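On giving up celebrity gossip, and how that went

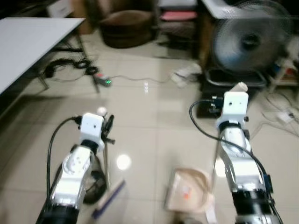 Two robotic arms over a beige tiled floor.

In April I told my sister I was done with celebrity news. I deleted the apps, unfollowed the accounts and told everyone at work, which was a mistake, as they now feel entitled to check. I lasted until the Wednesday that Adaeze Ojo walked out of Jollis.

For anyone who has managed to live a better life than mine, Jollis is the one where famous people run a seaside hotel and are shouted at about towels. Adaeze Ojo won the second series, went off to make a film in which she played a grieving vet, and came back this year as a sort of head housekeeper and judge. She was very good at it. She had a way of looking at an unmade bed that made me go upstairs and do mine.

Then she was gone. One episode she was there, telling a former goalkeeper that his hospital corners were a disgrace, and the next there was a card on the screen thanking her for her contribution. A contribution is what you make to a leaving present.

By breakfast there were three versions. The first was that she'd fallen out with Kanako Miyazaki, the other judge, over who got the sea-facing dressing room. The second was that it was all to do with money, and that she'd been promised a share of the tie-in range of bed linen from Girnel and seen none of it. The third, which I read in a comment under a recipe for flapjacks, was that she'd never been there at all this series and they'd used old footage. I gave that one more thought than I'd like to admit. Her hair did look very 'series two'.

Miyazaki put out a statement. It ran to 60 words and used the word "respect" four times, so I assume they can't stand each other. Ojo's people said she was "pursuing other opportunities", and then she was photographed coming out of a garden centre with a water butt, so perhaps she was.

What I can't get past is the bed linen. I own some. I bought the double set in the sale for 70 pounds, in a colour called Driftwood, and it went bobbly in the second wash. If there really is a legal row over the profits from those pillowcases, I'd like to be called as a witness. I have kept the receipt, and one of the pillowcases is now a peg bag.

My sister thinks the whole thing was cooked up to get people watching again. She may be right – I hadn't seen an episode all month, and I've since watched five, including one where very little happens apart from a soap star losing the key to the linen cupboard. She also says it was the same with Emiko Aoki, who "quit" Plokach in tears and was back by the Christmas special with a new fringe and no explanation. I'd forgotten that. I had been properly upset about it, too. I wrote 4000 words on it for my old blog, and my mum printed it out because she thought it was coursework.

Anyway, the apps are back on my phone. I've put them in a folder called Banking. The new judge starts next week and the papers say it's either Nhàn Mạc, who used to read the weather and would be perfect, or some chef. If it's the chef I'm giving up again.

Comments are open as usual, but please be kind about Adaeze. Anyone who knows how to get bobbles off a duvet cover without one of those little shavers, I'd be glad to hear from you first.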